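Olano Street swaps its parking meters

The Prurkside end of Olano Street lost its last coin meter in March, and with it the only honest use most of us had left for a quarter. In its place stand 5 pay stations, each the height of a fourth grader and about as patient. You type in your plate number, choose your time and wait while the screen thinks it over.

Reet Zariņš of the Bedoya shoe repair shop says customers now come in to ask what their license plate is. She does not know either.

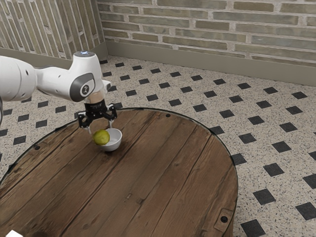 Do I have to pay on Sundays?

Parking is free all day Sunday, and after 6 p.m. the rest of the week. The machines will still take your money at those hours if you offer it.

Tickets start at $60. Anyone who wants to fight one should write to Armindo Torres at the parking office, with a copy of the receipt, before the fine goes up. The old meters are for sale at the Lurnidby depot for $299 apiece, post included, coins not. Bring a truck and somebody with a good back.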